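The case for the plain metal bin

Filed under: Workshop, Storage

Most of the storage sold for small workshops in the past few years has been clear plastic with a lid. I think this is a mistake for anything that gets handled more than once a day, and I want to argue for the older arrangement: an open metal bin with tall sides, kept on a wooden table, holding very little.

The argument for clear plastic is that the contents are visible from outside. This is true on the day of purchase. After a few months of blocks, offcuts and fittings being dropped in, the walls are scratched to the point where you can tell that something is inside and nothing more. We had 38 clear boxes at Tandness when I started there. By the second October every one of them carried a paper label, and a box that needs a label to be read has given up the only advantage it had over steel.

The lid is the larger problem. A lid turns one motion into three. Zerrin Yazıcı timed this for us on a Saturday when the shop was otherwise quiet, using the same part and the same table, and found that the lidded box cost about four seconds more per retrieval than the open bin. That sounds trivial until you multiply it by 200 retrievals in a working day. It also assumes that people put the lid back. In practice they leave it underneath, or beside, or on top of the next box, and the table fills with lids.

Gregor Cairns disagrees with me on this and has said so in writing. His position is that open bins collect dust and swarf, and that a precise part should be covered. I accept that for bearings and anything with a ground surface. It doesn't hold for wooden blocks, spacers, clamps or hand tools, and those make up most of what we store. His shop at Geltthorpe keeps everything covered, and when I visited I watched two people look through the same stack of boxes for the same spacer.

Wall height deserves more attention than it gets. Shallow trays are popular, and they are pleasant to reach into, but parts leave them. Anything long that lands on one end will tip over a low wall and go onto the floor. A tall wall stops it. The cost is shadow: the deeper the bin, the darker the bottom, and a dark bottom hides small parts. This can be managed with a light interior. Gray is adequate. Black is poor. The Saraç bins we tried came in a dark green that looked smart on the shelf and made anything brown disappear.

Then there is quantity. My view, which Nurhan Özkan calls extreme, is that a working bin should be mostly floor. A full bin is for storage and belongs on a rack. A bin on the table is a place where one thing is put down and picked up again, and it functions best when that thing can be gripped from directly above without touching anything else. Once parts are stacked, each retrieval disturbs the others, and the part you want is under the part you wanted yesterday. I would rather have six bins with one or two items in each than one bin with a dozen. The objection is table space. I answer that the table was already lost to the lids.

Position inside the bin matters less than people suppose. Aslı Akgül went through a period of squaring every block to the wall, and I did the same for a while. It looks orderly. A block pushed against the wall has one face you can't get your fingers behind, and a block in a corner has two. Left at an angle, away from the sides, it can be taken from either long face with no preparation. I have stopped correcting diagonals.

On the table surface, I prefer wood to steel under a metal bin. Steel on steel slides and is loud. Wood holds the bin in place well enough for ordinary work and wears in a way that can be sanded out. Ours gets sanded once a year, with 20 minutes allowed for each table, and Alper Kocabaş has kept to that without trouble. 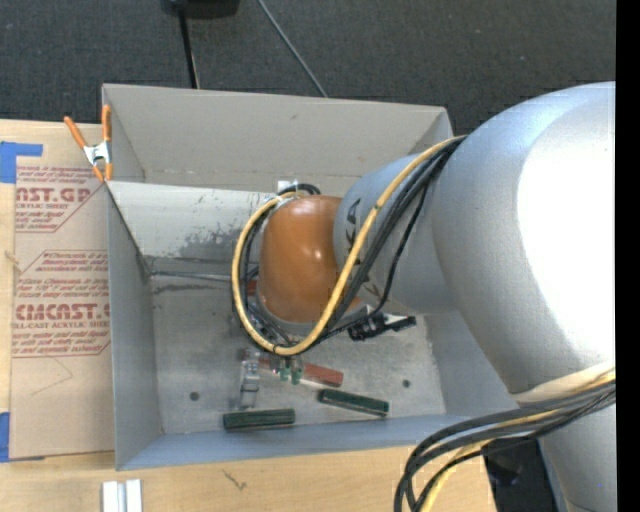
I would still buy plastic for the van, where weight counts and things must stay shut over bumps. For the bench I have ordered steel again, in gray, without lids.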